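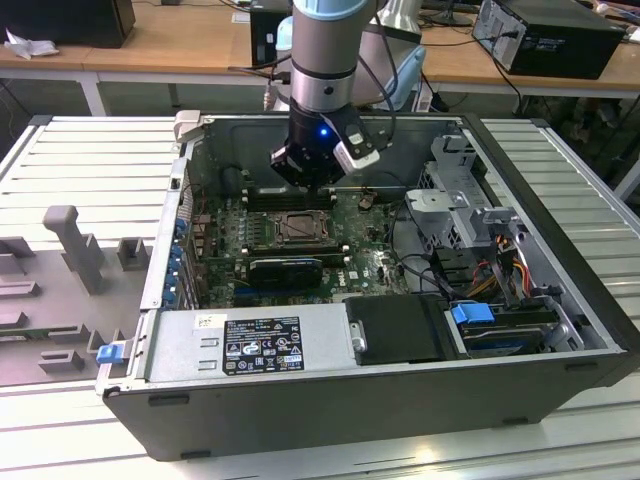 Which parts should come out of a desktop computer first when it is being stripped for reuse?
Start with the memory modules, then the expansion cards, then the drives. The processor and the power supply are left until last.

This guide is for staff and trainees at the Plondeck refurbishment workshop. It covers tower computers of the ordinary office type, opened from the side. Laptops, all-in-one machines and servers have their own instructions and must not be stripped using this page.

Before you begin

Shut the computer down, switch it off at the wall and remove the mains lead. Hold the power button in for several seconds so that any remaining charge is released. Disconnect the monitor, keyboard, network and any other leads.

Enter the asset number in the job book. If the tower has no number, take it to Abbas Rashti at the booking-in desk before opening it.

Put on an earthed wrist strap and check that it is in contact with the skin. Trays, anti-static bags and screw pots should be within reach. A Vello tray holds the parts of a single computer, and parts from two machines must never share one.

Opening the case

Lay the tower on its side with the removable panel uppermost. Release the panel by its latch or rear screws, slide it back and lift it clear. Panels are stored upright in the rack, not on the floor.

Look over the interior before touching anything. Note any part that is already missing: an empty processor socket, for instance, or a drive bay without a drive. Write this in the job book straight away, so that the part is not searched for later.

Memory

Press down the retaining clips at the ends of the slot. Some boards have a clip at one end only. The module should rise slightly. Hold it by its edges and draw it straight up, then place it in an anti-static bag. Label the bag with the asset number and the capacity printed on the module.

If a module does not move, check the clips again. Do not rock it from side to side.

Expansion cards

Graphics cards and other cards are held at the rear of the case by a screw or by a plastic latch. Many office towers use coloured latches, often blue, to show the points that may be opened by hand. Open the latch, unplug any power lead fitted to the card, and release the small catch at the end of the slot where there is one. Lift the card evenly by both ends.

Replace the blanking plate if one is available. Spare plates are kept in the Tremix drawers.

Drives

Remove the data and power leads from each drive by gripping the plugs. Never pull on the wires. Drives in a plastic caddy slide out once the side tabs are squeezed together; others are screwed to a metal cage, which may itself need to be unclipped and lifted away first.

Every drive goes into the locked Roussel cabinet on the same day, whether or not it is thought to be working. Drives are wiped or destroyed under the data procedure, and the result is recorded against the asset number. No drive may leave the workshop without a signature from Touran Jafarzadeh.

Processor

Remove the heat sink, if fitted, by loosening its screws a little at a time in a diagonal order. Where old paste holds it firmly, twist it gently until it comes free - do not lever it with a screwdriver. Raise the socket lever, open the metal bracket and lift the processor by its edges. Close the bracket again afterwards and fit a socket cover. Bent contacts in the socket make the board unfit for resale.

Power supply

Unplug all the connectors from the board and free the wires from any clips. Remove the rear screws, press the release tab if the model has one, and slide the unit away from the back of the case. Read the rating on the label and write it in the job book. Units marked 600 watts or more are shelved separately.

The casing of a power supply must not be opened under any circumstances.

Finishing the job

Check the tray against the job book and sign the entry. Loose screws go into the pot for that machine. Return the wrist strap to its hook and wipe down the bench.

Page last reviewed 24th June. Corrections should be given to Touran Jafarzadeh in writing.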